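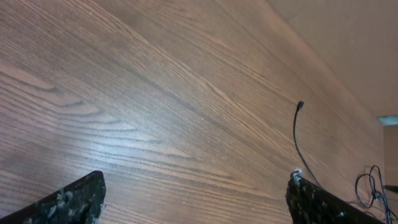
Since August the cable station at Povbridge has been running two shifts with the arm in place, and I have been asked often enough what changed that I am writing it down once. I am a process technician. I look after the station and four others like it, and I did not choose the equipment, though I would probably have chosen something similar.

The job before automation was simple to describe. Cables arrive from Schmieder in bulk, unsorted, thin and black, with a small plug on the end. Someone separates one cable from the pile, straightens it, checks the plug for bent contacts, and lays it in a tray with the plug facing left. The tray goes to the assembly bench. A practiced person does this without looking at their hands for most of the cycle. The wrists and the neck take the load, and by the end of a shift the error rate goes up. We have the tray reject logs to show that, going back well before the arm.

Cunen, who did the integration, split the task where we expected. The arm does the separating and the laying. The checking stays with a person, at a magnifier, working from full trays. On paper this removes the repetitive part and keeps the part that needs judgment.

In practice the separating is also judgment. A cable in a pile is under tension from the other cables, and where it can be gripped depends on what it is hooked around. The arm handles the easy case well: plug end up in the air, free length below it, room on both sides for the fingers. It closes a short distance under the plug, lifts, pauses, and shakes once. If a second cable comes along, it puts both down and tries again. The limit is six attempts, after which it stops and turns on the amber light.

The hard case is the closed loop. If a loop stands up higher than any plug, the vision system tends to rank it first, and lifting by a loop pulls the whole pile. We tried lowering the lift speed, which cost cycle time and did little else. What worked better was dumping smaller quantities at a time, so that the pile spreads out and more ends are exposed. That was an operator's suggestion, made in the first week and adopted in the fifth. The delay was mine. I wanted to finish the speed tests first.

Some notes on the mechanical side, for anyone maintaining the same setup:

- The finger pads are the wear item. Smooth pads let the jacket slip, and pads that are too soft pick up grit and then mark the jacket. Wipe them at every break.
- Do not adjust exposure to suit one lamp. Glare on a finished surface moves with the time of day if there is a window anywhere near, and at 4 p.m. ours is at its worst.
- Thin black cables cast shadows that resemble thin black cables. The depth threshold matters more than the color threshold.
- Route the arm's own wiring well clear of the work area.

The staffing question is the one people outside the building ask about. Two people worked the old station on each shift. One now does the magnifier check and clears the amber light, and the other moved to final assembly, where we had been short. There were no layoffs at this station. I can't speak for Jakgate, where the contract and the numbers are different.

The work that remains is not the same work with less of it. The person at the magnifier used to set the pace and now follows it. Full trays arrive at a steady interval, and a steady interval turns out to be more tiring than an uneven one, according to everyone who has done a full shift there. Under the old arrangement people sped up for a while, slowed down, talked, sped up again. We have since added a buffer rack between the arm and the check so that trays can accumulate. Average output did not change. Complaints about the station dropped to almost none within a month.

Clearing the amber light is also a skill, and it was not in anyone's job description. The operator has to decide whether to pull the pile apart by hand, turn it over, or take it away and start with a fresh dump. The experienced ones can tell quickly which it will be. They also predict stops, reaching over to the hold button before the arm has used up its attempts. I have asked for this to be recognized in the pay grade, as it is for setters on the molding machines. The request is with the site office.

The pad material is due for another change – the current batch wears unevenly at the tips – and I will post the replacement interval when I have enough hours on the new ones.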